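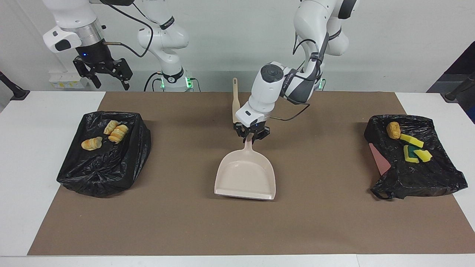
What Happens to Household Trash

Trash is anything a household no longer wants. Most of it is a mix of food scraps, paper, packaging, dust and broken objects. Once it leaves a home it passes through four stages: collection, transfer, sorting and final disposal. Each stage uses different machines and follows different rules. The town of Ulurberg is used for the numbers on this page.

Collection

A collection truck has a large steel box on the back, called the body. Inside the body is a flat metal plate called the packer blade. When the crew has loaded several bags, the blade slides forward and presses the trash against the front wall. Air is squeezed out of the bags and boxes are flattened. A truck with a packer blade can carry far more than an open truck of the same size.

In Ulurberg the trucks leave the depot on Monday before sunrise. One route has 926 stops. The driver weighs the truck at the end of the route by parking it on a scale set into the ground. The weight of the empty truck is subtracted, and the number left over is the weight of the trash.

Bags must be tied. A loose bag opens when the blade presses on it, and small pieces such as dust and sand blow out. Fine dust from sweeping should go into a bag of its own before it goes into the bin.

Transfer

A landfill is often far from a town. Driving each collection truck there would use a great deal of fuel, so the trucks empty their loads at a transfer station. This is a large shed with a hard floor and a pit at one side. A loader pushes the trash into the pit, where a long trailer is waiting. The Ulurberg landfill is 30 miles from the transfer station.

Jarlath Quinlan manages the shed floor. He checks each load for things that should not be there. Batteries and gas canisters are the main problem. A crushed battery can become hot enough to start a fire in dry paper. Paint, motor oil and light tubes are also taken out and stored in a locked cage.

Sorting

Materials that can be used again are separated at a sorting plant. The plant uses the fact that materials behave in different ways.

Magnets lift out steel cans. Aluminum does not stick to a magnet, so a second machine is used. It has a spinning rotor that makes a changing magnetic field, and the field pushes aluminum cans off the end of the belt. The effect is called an eddy current.

Paper and cardboard are flat and light. They ride up over rows of turning discs, while bottles roll back down. Glass is heavy and breaks easily. The pieces drop through gaps between the discs and are collected underneath.

Plastic is harder. There are many kinds, and two kinds melted together make a weak material. A sensor shines infrared light on each piece and measures what bounces back. A short puff of air then moves the piece onto the correct belt.

Final disposal

What remains is buried or burned.

A modern landfill is built in layers. At the bottom is packed clay, then a thick plastic sheet, then gravel with pipes running through it. Rain that soaks down through trash picks up chemicals and becomes a dark liquid called leachate. The pipes carry the leachate to a tank so that it can be cleaned. At the end of each working day the trash is covered with soil, which keeps away birds and reduces the smell.

Last year the Ulurberg landfill took in 3,371 truckloads. The year before, it took in 2,845. Pádraig Ní Bhriain, the site engineer, measures the height of the ground every October to work out how much space is left.

Buried food breaks down without air and gives off methane, a gas that burns. Wells drilled into the landfill draw it out – some sites use it to run a generator.

Words to know

Leachate: liquid that has drained through trash.
Methane: a gas made when food and plants rot without air.
Packer blade: the plate that presses trash inside a truck.
Transfer station: a place where trash is moved from small trucks to large ones.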